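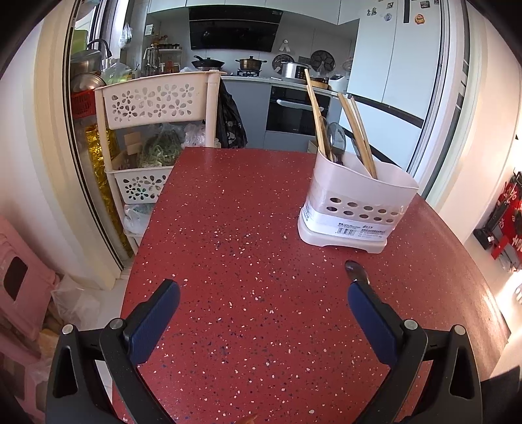
October 15, 2020

I have cancelled the gym. It took two phone calls and 43 minutes of pan pipes, which is more effort than I ever put in at the gym itself. Sonell wanted to know my reason for leaving. I said I was moving to Grelline, a town I'd made up on the spot, and the man asked if I'd like the number of their branch there.

I last went in April. The card is still in my coat and I may keep it for scraping the windscreen. They are charging me for November anyway.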